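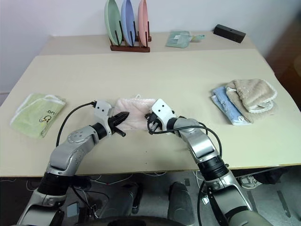
Havum Cycle Touring Club | Routes and Transport Section

Packing a touring bike in a cardboard box for coach or rail freight

Applies to: rigid-frame touring and trekking bikes, 26-inch or 700C wheels, rim or disc brakes
Does not apply to: e-bikes, tandems, recumbents, folding bikes
Time needed: 87 minutes for a first attempt, less with practice

This page covers the method used for the club's one-way tours, where bikes travel to the start in boxes and riders finish in a different town. It assumes a standard cardboard bike box of the kind new bikes are delivered in. Hard cases and padded bags have their own instructions and are not covered.

Check the carrier's size and weight limits before you start. Limits differ between coach and rail, and the stricter of the two applies if your bike uses both. On the Undholm to Odetti transfer the coach leg is the stricter one.

What you need

Hex keys in 4, 5 and 6 mm
A 15 mm pedal wrench
A Torx T25 key, for disc brakes or some stems
Pipe insulation foam, enough to cover the main tubes
Zip ties or reusable straps
Wide packing tape
Fork spacer (plastic or wood, the width of your front hub)
Rear dropout spacer, only if you remove the rear wheel
Pad spacer for each hydraulic brake
A small cloth or plastic bag for loose parts
A marker pen
Light grease

Bring the hex keys and pedal wrench with you on the tour. They are needed again at the other end, and the tool kit on the support van may be at the far end of the stage when your box arrives.

Step 1. Choose and check the box

Bike shops usually give boxes away, but not always on the day you ask. Ask a week ahead. Request a box from a hybrid or touring bike in your frame size. A road bike box is often too narrow for wide handlebars and too short for a long wheelbase.

Look at the bottom seam. If it is stapled, tape over the staples on the inside and outside. If it is glued, run two lengths of tape along the full seam anyway. Reject any box with a soft or water-stained base.

Step 2. Clean and record

Wipe down the frame, chain and rims. Dirt trapped under foam wears through paint during transport.

Put a wrap of tape around the seatpost at the point where it enters the frame. Do the same for the handlebar where it meets the stem, or draw a line on the tape with the marker. Take a photo of the cable routing at the front of the bike. If you have a computer mount, bell or light bracket on the bar, note its position as well.

Write down the frame number and keep it separate from the bike.

Step 3. Remove the pedals

The right pedal unscrews counterclockwise. The left pedal has a reverse thread and unscrews clockwise. Shift to the largest chainring first — the chain then covers the teeth if the wrench slips.

Pedals that have not been moved for a season can be very tight. Stand the bike on the floor, place the wrench so that it points in roughly the same direction as the crank, and push down. If the pedal does not move, apply penetrating oil and leave it for an hour. Do not extend the wrench with a pipe on aluminum cranks.

Put both pedals in the parts bag.

Step 4. Lower or remove the seatpost

If the saddle clears the box when fully lowered, lower it and tighten the clamp lightly. If it does not, remove the post with the saddle attached and wrap it in foam. Cover the open seat tube with tape if the box may be stored outdoors.

Carbon posts should be removed in all cases.

Step 5. Remove the front wheel

Open the quick release or unscrew the thru-axle. Rim brakes have to be released first. With V-brakes, unhook the cable noodle. With cantilevers, unhook the straddle cable.

Take the quick-release skewer out of the hub and put it in the parts bag with its two springs. The narrow ends of the springs face inward when refitted. A thru-axle can be screwed back into the fork, where it does the job of a spacer.

For hydraulic disc brakes, slide the pad spacer into the caliper right away. If the lever is pulled without a spacer or rotor in place, the pads close and have to be pushed apart again.

Fit the fork spacer. Secure it with tape.

Step 6. Remove the front fender and rack

Front fenders with fixed stays need to come off. Put each bolt back into its own threaded hole once the part is removed, and turn it a few times by hand. The rear fender can normally stay on. If it hangs below the level of the rear wheel when the bike is in the box, loosen the stays and rotate it forward.

Low-rider racks come off. A rear rack stays on unless it is wider than the box. Some racks stand taller than the lowered saddle, and in that case the rear bolts can be taken out and the rack swung down over the wheel.

Step 7. Turn or remove the handlebar

There are two methods.

Flat bars: open the stem faceplate, lift the bar away, and lay it along the top tube with the cables still connected. Refit the faceplate with its bolts so they are not lost. Wrap foam between the bar and the frame, then strap the bar in place.

Drop bars: remove the faceplate in the same way and hook the bar over the top tube, with the levers facing down. With a 34-tooth sprocket and a long cage derailleur there may be extra cable length at the rear. Check that no housing is bent tighter than the curve of a coffee mug.

Do not loosen the top cap or the stem clamp bolts on the steerer unless the stem itself has to come off. If it does, place spacers on the steerer and refit the top cap, otherwise the fork will slide out of the head tube.

Step 8. Protect the frame and derailleur

Fit pipe foam to the top tube, down tube, seat tube, both seatstays and the left chainstay. Use two straps per tube. Tape is acceptable on the foam but should not touch the paint.

Shift the rear derailleur to the largest sprocket. This moves it inward, under the cover of the wheel and frame. If it still projects past the end of the axle, unscrew it from the hanger, wrap it in a cloth and tie it inside the rear triangle. The chain stays connected.

Step 9. Attach the front wheel

Place the wheel on the left side of the bike, with the left crank passing between the spokes. Cover both ends of the hub axle with a plastic cap or folded cardboard. A disc rotor should face inward, with a layer of foam between it and the frame, or be removed and packed flat between two sheets of card.

Strap the wheel to the frame at three points. Lift the bike by the top tube and shake it gently. Nothing should knock.

Let some air out of both tires. Leave enough to keep the rims off the floor of the box.

Step 10. Load the box

Lower the bike in from above. One person can do it, but a second pair of hands on the box flaps saves time. Turn the fork so that the spacer rests on a folded piece of cardboard.

Place the parts bag in the space below the down tube and tie it to the frame. Loose items leave the box through the hand holes. Panniers, shoes and a helmet may be packed if the weight limit allows, but check the carrier's terms first. Fuel bottles, gas canisters and power banks must not go in.

Put a rolled sheet of cardboard upright between the two side walls, near the middle, so that the box does not collapse if something is stacked against it.

Step 11. Close and label

Tape the center seam and both edges. Run one full loop of tape around the box at each end.

Write the following on both large sides and on one short side:

Your name and phone number
The tour code
Destination depot (Odetti or Begum)
An arrow showing which way is up

Cover the writing with clear tape. Marker ink runs on damp cardboard.

Boxes for the Begum depot are accepted until 4 p.m. on the Tuesday before departure. Boxes left outside the gate after that time are not loaded.

Reassembly

Work in reverse order. Grease the pedal threads and seatpost before fitting them, except for a carbon post, which takes assembly paste. Tighten the stem faceplate bolts in a cross pattern until the gap is even at top and bottom, then finish with a torque wrench to the figure printed on the stem. If no torque wrench is available at the depot, have the bolts checked at the first shop on the route.

Before riding off, check these:

Both wheels seated and closed
Brake pads meeting the rim or rotor, with spacers removed
Headset free of play with the front brake held on
Handlebar square to the wheel
All gears reachable without the chain touching the spokes
Tires back to riding pressure

Flatten the box and hand it in at the depot if you are not shipping home. There is room for 26 flattened boxes. When the rack is full, take yours to the paper recycling point behind the station.

Common faults on arrival

Front brake rubs. Usually a wheel that is not fully seated. Open the axle, press down on the bars and close it again before adjusting the caliper.

Gears skip. The hanger may have been pushed inward. Look at the derailleur from behind: the two small wheels should line up with the sprocket above them. A bent hanger has to be straightened with an alignment tool or replaced. Carry a spare of the correct pattern.

Lever pulls to the bar on a hydraulic brake. Bikes stored upside down can have air move toward the caliper. Stand the bike upright, squeeze the lever 20 times and wait. If it stays soft, the brake needs bleeding — do not start the stage on it.

Clicking from the cranks. Remove the pedals, clean the threads, grease and refit.

See also: Luggage labels and weight limits. Bike boxes: return dates. Undholm depot, access on foot.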